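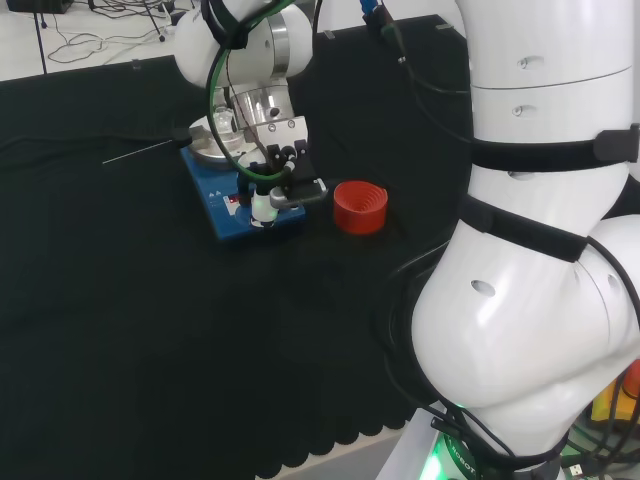 Making a Saturated Salt Solution for Crystal Growing

You need a hotplate with a magnetic stirrer, a glass beaker, distilled water and plain salt with no iodine in it. Table salt with anti-caking agents leaves the water cloudy.

1. Pour the water into the beaker and drop in the stir bar. Set the beaker in the middle of the plate. If the bar rattles, turn the speed down to zero and start again slowly.

2. Warm the water to 30 degrees C. Check it with a thermometer, as the readout on many hotplates gives the plate temperature.

3. Add salt a spoonful at a time. Wait until each one has dissolved before adding the next. Stop when a few grains stay on the bottom after 4 minutes of stirring.

4. Turn off the heat and the stirrer. Let the solution cool to room temperature, then pour it through a coffee filter into a clean jar.

5. Cover the jar with a paper towel and leave it on a shelf away from the window. Small square crystals should show up in a few days. Pick out the 2 clearest ones for seeds.

Next: Tying a Seed Crystal

Page by Waraporn Noiphan, updated in April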